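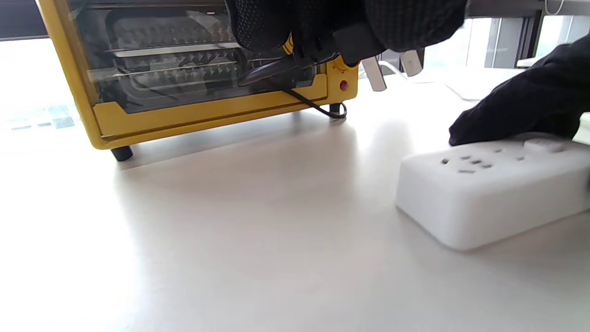
Section 4: Working with plugs and power strips

I wrote this part of the Norna guide after my first batch of plug tasks at Urnuvbridge, where I did most things the slow way. If you've only done cups and blocks so far, please read all of it before you put the gloves on. Plug tasks are fun (they're my favorite, to be fair) but they have more rules than anything else in the set, and I'm the one who gets the messages when a batch has to be thrown out.

The task itself is simple. You take the appliance's plug, put it in the power strip, settle your hands, take it out again, settle your hands. Nimri, the arm that learns from these takes, only ever gets what your hands did. So a sloppy habit of yours turns into a sloppy habit of the robot's, and it's a lot harder to get out of the robot.

4.1 Before you start

1. Make sure the strip you're using is the dead one. Our practice strips never get connected to a wall outlet, and they're signed out of cabinet 771. Follow the strip's own cable all the way to its end with your eyes and your hand. Don't trust the switch on the strip. A switch is not a lockout.

2. Turn every knob on the appliance to off, and leave the door shut. Take out anything that could slide around.

3. Look over the cord, the plug and the strip for cracks, loose pins or bare wire. If you find any, the item goes in the repair bin and you pick another one.

4. Clear the table. You want the appliance, its cord, the strip, and as little else as you can manage. Cables from your own rig should run down your arm and off your side of the table, away from the cord you're going to handle.

5. Put on both gloves, then the wrist units, then the controllers. Snug, but you should still be able to make a fist. If your fingers tingle, loosen the strap and start over.

CAUTION: The Norna gloves are fabric and they are not electrical protection. Never use them to plug or unplug anything live, even for a quick test, even if it's only a lamp.

4.2 Recording a take

1. Open Nolel and pick the plug task from the list. Wait for both hands to show green.

2. Start in the rest pose: palms down, fingers spread, hands pointing at the appliance. Hold still until you hear the beep.

3. Steady the strip with one hand and take the plug with the other. Hold the plug by its body. I know it's tempting to drag it over by the cord – please don't, we really don't want the arm learning that one.

4. Keep your fingertips behind the pins the whole time. Yes, the strip is dead. Nimri's next one may not be.
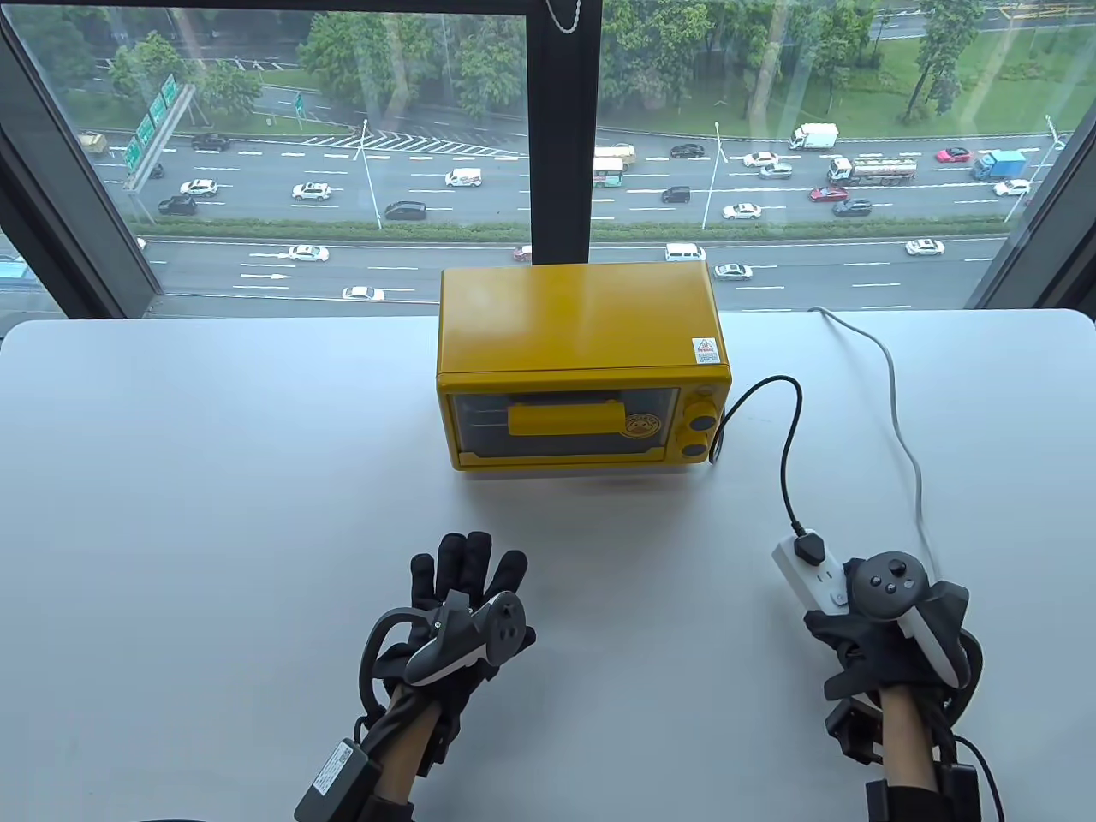 5. Push straight in until the plug seats. If it doesn't want to go, back off, look at it, turn it, and try again. Wiggling is fine, forcing is not. A take with a second try in it is perfectly good and you should keep it.

6. Let go and return to the rest pose for the next beep.

7. To unplug, hold the strip down again so it doesn't lift with the plug. Pull straight out, set the plug down on the table, and go back to rest.

NOTE: You can swap which hand does what. I'd love it if you did, in fact! Do 10 takes one way, then 10 the other, and tell Nolel when you switch.

4.3 Between takes 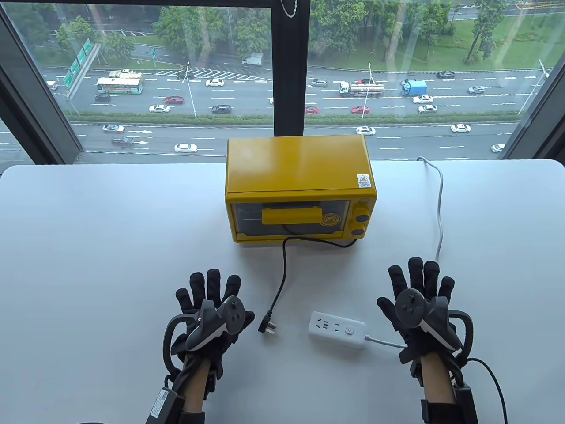 Reset is where most of my own rejected takes came from, so I've gotten fussy about it. Every unplug take should end with the table in a state you could start from again. What I look for is the plug out on the open tabletop between your hands, with the strip close by on its right and both hands flat with the fingers spread. The cord should reach the plug in an easy curve, with no knots and nothing resting on it. Small changes in where things land are welcome, so don't line it all up with a ruler.

1. Check that the cord isn't near the table edge or looped around your wrist unit.

2. Move the strip a little every few takes, and turn it now and then.

3. If you bump the appliance, stop the take, put it back and start a new one.

4. Stop at 100 takes and get the gloves off, even if you feel great. Tired hands grab cords.

4.4 When to throw a take out

Mark it bad in Nolel if the controller slipped on your glove, if somebody else reached over the table, or if you pulled by the cord. Don't delete it yourself, just mark it and add a word or two on why. "Strap slipped" is plenty.

If the appliance shows any sign of power at all – a light, a hum, some warmth – hands off, step back, and get the strip checked before you touch anything again. That session is over, and the strip doesn't go back in the cabinet until it's been cleared.

Packing up and charging the wrist units are in Section 5.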